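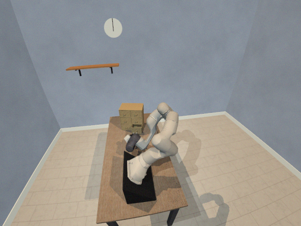
The Barel arm at the six-drawer cabinet, as rendered in Bididum.

Jurnstead Workshop Releases Plans for Drawer-Sorting Robot Arm Build

JURNSTEAD, 06/08/2023 – Jurnstead Workshop, a shared workspace for woodworking and electronics, today released the plans and simulation files for Barel, a member project that uses a robot arm to put small desk items away in a wooden drawer cabinet.

The download covers the cabinet, the table, the pedestal the arm bolts to, and a simulated room in which the whole task can be tried before any wood is cut. The files are free for personal and classroom use.

Barel was started in January by members who wanted a joint project for the wood shop and the electronics bench. The wood shop is building the cabinet and table. The electronics bench is handling the arm, the gripper and the control code. The physical build is under way in the workshop's back bay at Prothero Yard, and members are using the simulation to settle sizes and distances as they go.

The task is a short one. A small item is placed on the table near the cabinet. The arm has to pull a drawer open by its knob, pick up the item, set it down inside the drawer and push the drawer shut. Each step has to work with a single two-finger gripper, with no change of tools in between.

The cabinet has six drawers in two columns of three, each with one small round knob. The bottom row is the hardest for the arm to reach, since the gripper has to come in low without touching the tabletop. Most of the testing so far has been done on the bottom right drawer for that reason.

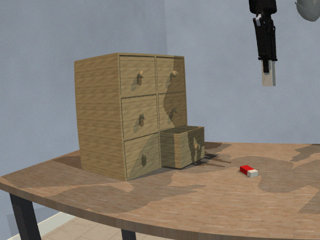 The first test item is a red and white block the size of a common eraser. It was chosen for its flat sides and because its color is easy for the vision code to find against a brown tabletop. Later tests will use items that are harder to hold, such as keys, tape rolls and loose batteries.

All simulation work was done in Bididum, a program developed by workshop members for planning small builds. Bididum takes the same drawing files used to cut the parts, so a change to a drawer or a table leg shows up in the simulated room without being drawn a second time. It also handles light and shadow. Members vary both between runs so that the vision code does not come to depend on one kind of lighting.

The workshop ran 97 trials of the full task in the simulator before freezing the current cabinet drawing. Those trials led to two changes in the plans. The knobs were moved farther out from the drawer fronts to give the fingers more to hold, and the drawers were given a back stop to keep them from being pulled all the way out of the cabinet.

The pedestal was also redrawn. In the first version the arm sat at the edge of the table, and its elbow came too close to the wall when it reached for the top row. The pedestal now stands on the near half of the table with the cabinet at the far end, and the arm works over the space between them.
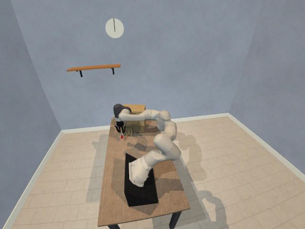
Members building at home can use a smaller arm, but they will need to shorten the table to match its reach. The plans include a table of distances for this. The cabinet can be made with a table saw and a drill. Builders without a saw can order the panels cut to size from a lumber yard, using the cut list in the download.

The release contains:

Cut list and drawings for the cabinet, table and pedestal
Bididum room file with clock, shelf and adjustable lighting
Control code for the open, pick, place and close steps
Notes on known problems, including drawers that stick in humid weather

Code for choosing a drawer by type of item is not part of this release. It is planned for the next version, along with a file for a cabinet with 12 drawers.

Jurnstead Workshop will hold an evening build class for people who want to make the cabinet. The class is limited to 20 places and does not require any experience with robots. Participants take their cabinet home. A separate session on Bididum will be offered to those who bring their own laptop. The fee for the build class is $28 and covers wood, knobs and glue.

Sign-up sheets and download links are available at the front desk at Prothero Yard and on the workshop's member page.

About Jurnstead Workshop

Jurnstead Workshop is a shared shop open to residents of Jurnstead and nearby towns. It has a wood shop, an electronics bench and a room for classes. Day passes and monthly memberships are available.

Media contact: Press Desk, Jurnstead Workshop, Prothero Yard, Jurnstead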